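Shigeru Kikuchi keeps a list of everything his suturing robot has done wrong, and he reads from it with some affection. Number 20 is the one people ask about.

"It was October, late afternoon, and it had tied 182 good stitches," he says. "Then on stitch 183 it decided to keep pulling."

The fault, found after a long week at Hilluton, was in the tension reading. The sensor froze at a polite, low value, so the controller went on tightening. The thread snapped, the arm jumped and the software logged the stitch as complete.

"Complete!" Kikuchi says. "I admire the confidence."

No one was hurt, the patient being a pad. Still, he stopped all runs at Mondanitz until the arm could tell a steady reading from a dead one. It now halts if the number doesn't change for 72 milliseconds — a limit he calls "nervous, like me."

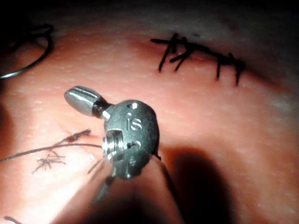 The instrument head over a practice pad, with a closed incision at upper right.

Is he happy with the fix? He looks at his list. "It stops too often now," he says. "That's number 21. I can live with number 21."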